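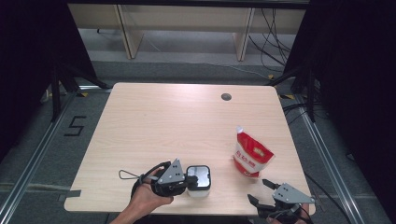 A red-and-white snack pouch on a wood-grain table.

Agathe Bodin pitched her last game for Folldale on Thursday, and she'd like you to know her arm is fine. Knees too. It's the bus rides.

Fifteen seasons. One club. She came up as a shortstop, couldn't hit a curve, got handed the ball in a blowout because the bullpen was empty. Threw three innings, walked five. Kept the job anyway.

"I was awful," she says. "Régis told me to come back tomorrow and be awful again."

That would be Régis Guillot, pitching coach then, manager now, still chewing the same sunflower seeds. He taught her the changeup behind the equipment shed. It took most of a summer – the grip kept slipping and she kept hitting the fence. By the next June teh rest of the league couldn't touch it.
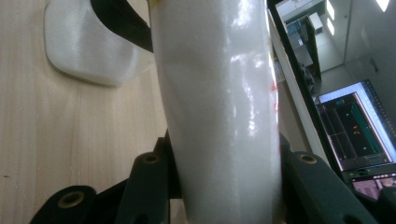

White cylinder, close up.

The game people bring up is the Istano one. Extra innings, 2000 in the seats, bases full and Eugénie Collet at the plate. Collet had homered twice already. Bodin threw her five changeups in a row. Pop-up to third.

"Five," says Collet, still annoyed. "Who does that?"

Jérémie Le Goff caught that night. Says he called for a fastball on every one and got shaken off every time. They didnt speak on the ride home.

Next up is a scouting job, part time, mostly high school fields. Lots of driving, which she admits is funny. Guillot wants her back for spring camp to work with the younger arms. She hasn't said yes. Her glove is still in the clubhouse, top shelf, and she says she'll pick it up next week.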